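Home | Forums | Radio and Audio | Members

Arnard FM: change of breakfast presenter

M_Sartori
The station has confirmed that Isabelle Hiebert will leave breakfast in August. I submit that the post should be advertised openly.

Noguchi_T
I disagree. Afroza Bhattacharjee has covered the programme for three years and the audience knows her. 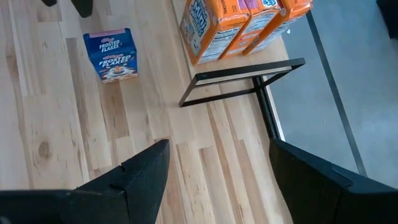
M_Sartori
Cover is a separate matter - the petition for an open process carries 3,767 names.

Chisholm2
The petition closed at 3,000 in Itthorpe. Kindly cite the source of the higher figure.

Last updated: August
Contact | Copyright | Back to top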